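Software Working Group, Cimo bimanual folding project
Minutes of the January meeting

Present: Blažena Hájek (chair), Siham Ashour (perception, also taking these minutes), the two planning developers, our tooling contractor from Mwakalinga, and both of the co-op students on the data side.
Apologies: the control lead, who sent written notes that are worked into item 3.

Meeting opened at 9:30 a.m., or a few minutes after, once everyone had found a chair and the call from Mwakalinga had stopped echoing.

1. Minutes of the previous meeting and matters arising

Accepted with one correction. The earlier minutes had Prota down as the name of the planner, when Prota is the whole stack from the grasp proposals down to the trajectory output, and the planner is one module inside it. Siham apologised for the muddle and has fixed the copy on the shared drive.

The licence renewal for the build server has gone through. The flaky test in the kinematics package has been marked as known and will stay that way until someone has a free afternoon for it. Blažena asked, kindly but for the second time, that a name be put beside it. One of the planning developers took it on.

2. Perception: cloth edges and corners

Siham took the group through where the corner detector has got to. The home set now stands at 2904 episodes after duplicates were taken out, and the new checkpoint was trained on all of them apart from the held-back share. Corners on towels and pillowcases are coming up nicely. Soft, single-colour garments are still the hard ones, especially when they lie on bedding of nearly the same colour, and the segmentation mask has a habit of swallowing a good piece of the quilt along with the garment.

There was a long and quite enjoyable discussion of whether this should be handled with more colour augmentation or by leaning on the short history of previous views. Siham favours the history, as a cloth that moves while the bed stays put gives itself away. The planning side were worried about what that does to latency, and it was agreed that a small trial would tell us more than another half hour of talking would.

The wrist view from one of the bedroom episodes was up on the big screen for most of this item. Pink cloth on a pink floral quilt, with the yellow tip of the other tool up against the top of the cloth: it is as fair a test of the mask as we could ask for, and the group would like it in the regression set. Blažena pointed out that the cloth is gathered into a hanging fold there, so the detector also has to cope with a shape that is nowhere near laid flat. Siham will label it by hand, with "no visible corner" allowed as an answer.
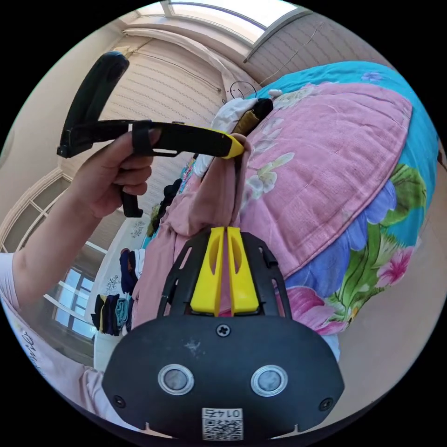
3. Control: closing force and time alignment

The control lead's notes were read out. The force estimate is behaving well on thick fabric and poorly on thin, where the fingers meet with hardly anything between them and the estimator can't decide whether it is holding cloth or holding itself. A lower threshold helps, at the price of more false grasps. The suggestion is to stop using a single threshold and let perception pass down a rough guess at thickness, even if the guess is only "thin" or "thick". Everyone liked the simplicity of this. Siham said she could supply such a flag without retraining the whole model, though she wouldn't want anybody relying on it for knits just yet.

On time alignment, the left and right streams in the older recordings drift apart by up to 70 milliseconds by the end of a long episode. Folding with two hands is unforgiving of this, and the policy learns to let go with one hand a touch before the other has hold. The Mwakalinga contractor has written a correction pass that lines the streams up on shared motion events at the start and finish and stretches whatever lies between. It was tried on a handful of episodes and the replay looked far more natural to all of us.

Agreed: run the correction over the older recordings, keep the originals, and write the applied offset into the episode header so that it can be undone.

4. Planning: regrasps and the Irnon simulator

The planner now permits a regrasp partway through a fold, provided that one hand keeps hold. In Irnon this lifted the number of completed folds by a healthy margin, but the planner has also become rather fond of regrasping, and will sometimes pass a sleeve back and forth as if it were making up its mind. A small cost per regrasp has been added. The developers would like another week with it before settling on a value.

Blažena asked how far we trust Irnon on hanging cloth. The fair answer from the table was that we trust it for sheets and tea towels and less for anything with a seam. Stiffness along seams isn't modelled, and adding it would slow every run. It was left that seams would be written up as a known gap in the simulator notes, and that no release decision would rest on simulated garments alone.

There was a side conversation about whether the planner should see the whole bed or only the space near the hands. It was a good conversation and it will need its own meeting.

5. Tooling: the episode viewer

The new viewer was shown and warmly received. You can now scrub both hands together, put a bookmark at a moment, and send a colleague a link that opens right there, which will spare us all a great many messages beginning with "go to just before the bit where". Bookmarks can carry a tag, and the students have already used these to sort failures into slips, missed edges and early releases.

Two wishes were recorded. Siham would like the mask overlay to remember its opacity from one episode to the next. The students would like the keyboard shortcuts to stop clashing with the browser's own, having lost a morning's notes that way.

Batch export is slow. The nightly job falls over at episode 835 every time, and restarting it by hand gets it through. The contractor suspects a malformed header and will look at that one first before touching the exporter itself.

6. Release 4

Blažena proposed holding the release until the time correction has been run, and there was no objection. The thickness flag will go in switched off by default. The regrasp cost goes in with whatever value the planning developers have settled on by then, and the seam note will be linked from the release page where people might see it.

Actions

Siham: hand-label the bedroom episode and add it to the regression set; draft the thickness flag; run the small trial on view history with the planning side.
Mwakalinga contractor: time correction on older recordings; look into the failing export.
Planning developers: regrasp cost; seam note; flaky kinematics test.
Students: list of shortcut clashes, with suggestions for replacements.
Blažena: find a time for the whole-bed discussion and circulate a short page of background beforehand.

7. Any other business

The students asked whether the tag names could be agreed before many more episodes are sorted, as "slip" already means two things depending on who is typing. Siham will start a glossary page and would be glad of additions.

Thanks were given to the control lead for such clear notes, and to Blažena for the lemon loaf.

Meeting closed at 11:10 a.m.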